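Unit 9: Moisture Movement in Wooden Tabletops
Course handout, Furniture Technology 17
Reading before the May practical

1. Scope

This handout covers seasonal movement in solid tabletops and the ways a top can be fixed to its base. It does not cover sheet goods, veneers or outdoor furniture. Students who missed Unit 8 should read the section on grain direction first, as the terms are used here without further definition.

2. Water in wood

Wood holds water in two forms. Free water sits in the cell cavities and leaves first as a board dries. Bound water is held in the cell walls. The point at which the cavities are empty and the walls are still full is called the fiber saturation point. Above it, a board loses weight as it dries but keeps its size. Below it, the walls shrink and the board shrinks with them.

Once in service, a board exchanges water vapor with the air until the two are in balance. The value it settles at is the equilibrium moisture content, or EMC. It depends mainly on relative humidity and to a lesser degree on temperature. A heated room in winter has a low EMC and the same room in summer has a higher one. A tabletop follows these changes with a delay of days or weeks — longer for thick stock and for surfaces under a film finish. 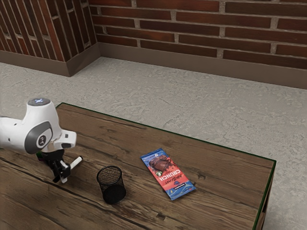

A film finish slows the exchange and does not stop it. Lacquer, varnish and oil differ a great deal in how much they slow it, but given enough time a finished top and an unfinished top of the same species reach nearly the same moisture content. The practical value of a finish is that it smooths out short swings. It should never be counted on in place of a fixing that allows movement.

3. Direction of movement

Movement is not equal in all directions. Along the grain it is small enough to ignore in furniture work. Across the grain it is greatest tangentially (along the growth rings) and smaller radially (from pith to bark). A flatsawn board therefore moves more across its width than a quartersawn board of the same species.

The estimate used in this course is:

change in width = width x movement coefficient x change in moisture content

The coefficient is taken from the species table in the course folder. Use the tangential value for flatsawn stock and the radial value for quartersawn stock. Where the boards are mixed, use the tangential value for the whole width. Moisture content is entered in percentage points.

Worked case. The Proltby table has a flatsawn top 95 cm wide. The expected seasonal change is 3 points. With a coefficient of 0.002 per point, the change in width is 95 x 0.002 x 3 = 0.57 cm. If the top is fixed at the center line, each long edge moves by half of this, or 0.285 cm. Slots cut for the screws nearest the edges must allow at least that much travel each way from the neutral position.

4. Fixings

Buttons. A wooden block with a tongue runs in a groove cut along the inside of the apron. Leave a gap between the block and the apron on the long sides, and set it according to the season of assembly. A top assembled in a dry month will grow, so the gap is placed to suit.

Slotted screws. The slot runs across the grain of the top. Use a washer, and tighten only until the top is held down without rattle.

Metal clips. The Wadard pattern used in the shop swivels on one screw and needs a shallow recess in the apron. Check that the recess is wide enough for the clip to turn.

Glue. A top may be glued to a cross rail over a short length at the center only. A full-length glue joint across the grain will fail, either at the joint or as a split in the top.
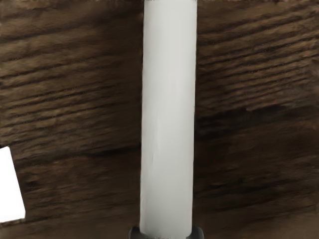

Shokri objected to the last point when these notes were first used, arguing that many old tables have tops glued along the full rail and remain sound. The objection is fair as far as it goes. Such tables are often narrow, and many spent their lives in unheated rooms with a small yearly swing in EMC. Moved to a heated house, the same tops often split within a few winters.

5. For the practical

Bring the species table and a rule marked in millimeters. Each bench measures one top, takes moisture readings at both ends and in the middle, and calculates the slot length for the outermost screws. Enter the results on the Clovum sheet, with the sawing pattern noted beside each board.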